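4. Working Rules for Hand-Held Gripper Recording in Homes
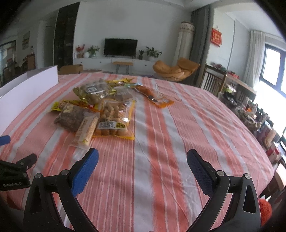 Figure 2. Snack packages on a striped tablecloth, seen beyond the open fingers of a hand-held gripper. Photo: Shireen Shabalala, Nkuna project.

The rules in this section grew out of daily work in lived-in homes, and we are excited to share them, since so much of what makes a recording useful is decided before the fingers ever close on anything. Section 3 covered calibration. What follows deals with the room, the table, the objects and the person holding the tool. The full set, which we call the Hornitz rules after the building where the first draft was written, fits on two printed pages. We give the parts that changed our results the most.

4.1 Leave the room alone

Our first rule is also our favorite. Furniture, decorations and household goods stay where the residents keep them unless they present a hazard. In Figure 2 the table gives way to an ordinary living room, with a television on the far wall, plants on the low cabinet, and an orange lounge chair to the right. All of this enters the recording and all of it is welcome! A policy trained on bare tables has a hard time the first time it meets a houseplant, and we would much sooner have that variety from day one.

The rule has limits. Mail, medicine labels, family photographs and screens showing personal content are covered or moved by the resident, never by the operator, before the tool is switched on. Televisions are turned off. If a resident would like something left out of view, it is left out, and the operator doesn't ask why.

4.2 Daylight and curtains

Operators may record in daylight, including with a bright window in view, as long as the work area itself stays readable. We went back and forth on this one. The March draft asked for closed curtains everywhere, and the rooms all began to look alike. The current text asks the operator to check that labels and package edges near the fingertips can be told apart on the preview, and to note the position of the nearest window in the session sheet. Curtains stay as found and are not moved during a session.

4.3 Table surfaces

Patterned cloths are allowed and encouraged. Stripes like the orange and white ones in Figure 2 are a lovely test for depth estimation, and they also make lens distortion easy to spot: the far edge of the cloth curves strongly in the picture, and a reviewer can compare that curve with the calibration file at a glance. A cloth must lie flat in the work area and must not be pinned or taped. If it slides with an object during a grasp, the take is kept and marked "surface moved." Operators used to throw these takes away, and Shabalala, who reviewed most of our early sessions, argued successfully for keeping them.

4.4 Choosing and placing objects

Objects come from the home or from a standard kit, and the two are never mixed in one take. Packaged food is a wonderful category for this kind of work. Clear bags, foil packets and long narrow sleeves bend and reflect light in quite different ways, and the same bag can present a new shape every time it is put down. We ask for the following:

Packages may touch and overlap. A pile is fine, and at least one item should be placed apart from it, as with the orange and clear package to the right of the pile in Figure 2.

Labels may face any direction. Do not turn them toward the camera.

Contents are logged only if the operator can read them from the label. When in doubt, write "packaged food, contents unknown." Guesses made in the field turned out to be a large source of bad captions in our earlier Nustar set, and cleaning them up was slow work.

Nothing is opened during a session. Torn or leaking packages are taken off the table and logged.

4.5 The starting pose

Each take starts with both fingers open and angled toward the work area, with clear surface between the pads. Figure 2 shows the kind of view we want: both blue textured pads are visible and the gap between them frames plain cloth. The operator holds this pose for 2 seconds. The short pause gives the annotators a clean reference for finger width, and it gives the operator a moment to settle the wrist.

Pads are inspected before every session. They are replaced in pairs, as an old pad and a new one grip differently. Pivot screws are checked by hand at the same time, and a loose one ends the session until it has been tightened and the width check in Section 3 repeated. A second tool may rest on the table, but its state must be entered in the sheet so that reviewers know which gripper they are looking at.

4.6 Stopping and resuming

A take is stopped at once if a person other than the operator enters the work area, if a pet does, or if a resident asks. After 3 failed grasps on the same object the operator moves on to another. Failed grasps are not deleted. They are among the most interesting material we have, and we hope other groups will start keeping theirs too.

4.7 Effect of the rules

We compared sessions recorded before and after adoption. Of 506 takes reviewed under the new rules, 134 carried at least one operator note, most of them short and many of them useful to the annotators. Before the rules there was no space on the sheet for such notes at all. The Gamon annotation team reports fewer returned captions, particularly for packaged goods. We can't separate the effect of the rules from that of growing operator skill, and Section 6 comes back to this. The rules were frozen at their present wording on Friday, February 7, 2025, and every session used in Section 5 follows that version.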